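Tullovham campus shuttle cut to one run a day from October

Posted in: Students and Staff > Regional Campuses

pmeesuk
The college sent out the new shuttle timetable this morning. From October the bus between the main campus and Tullovham goes down to one run each way. It leaves main at 7:10 a.m. and comes back at 4:30 p.m. The midday run is gone.
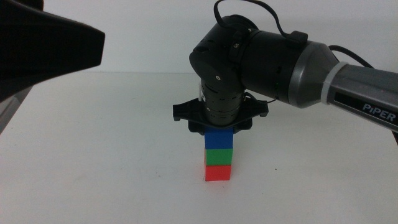 I have a lab at main that ends at 11 and a class at Tullovham at 1. With the midday bus gone I can't get to both. The email says students with a clash should "speak to their program office." I called and was told to fill out form 2074, which asks for a reason and a signature from each instructor. One of mine is on leave.

Has anyone had a form approved yet?

puishan_yu
Not approved, but mine was accepted for review. They told me 10 working days. Get the department chair to sign for the instructor who is on leave. That worked for me last spring with a different form.

mok_sc
I'll go against the grain here. I rode the midday bus all last year and most days it was me and the driver. If the money goes to longer library hours at Tullovham, I'm fine with it.

pmeesuk
Does it say anywhere that the money goes to the library? I didn't see that in the email.

mok_sc
No. Samran Sukprasert said it at the student meeting. It may not be in writing.

chanida.i
It isn't in writing. I was at that meeting and what he said was that they would "look at" library hours. The notes are on the student council page, item 4.

Also, the midday bus was empty last year because the timetable had almost no split days. This year nursing and early education both have them. I'm in early ed and there are 89 of us across two years. They're using last year's rider count for this year's classes.

mok_sc
Fair point about the split days, I didn't know that. I still think a full-size bus is the wrong answer. A van would do.

puishan_yu
A van was brought up two years ago. The answer then was insurance.

erix_commuter
Staff here, not speaking for anyone. You can claim mileage if your program requires you to be at both sites on the same day. It's capped at $400 a semester. Ask for the travel support form, not 2074. Keep a log of dates from the start.

pmeesuk
Thanks, I didn't know about that. I don't have a car though.

erix_commuter
Then it won't help much, sorry. It does cover the driver if you share a ride, so whoever takes you could claim if they're in the same program.

chanida.i
I drive over most days at 11:30 from the Suwannarat lot, by the back gate. I have room for two. Message me if you want a seat, but I can't wait past 11:35.

pmeesuk
Messaged you. I'm still sending in the form.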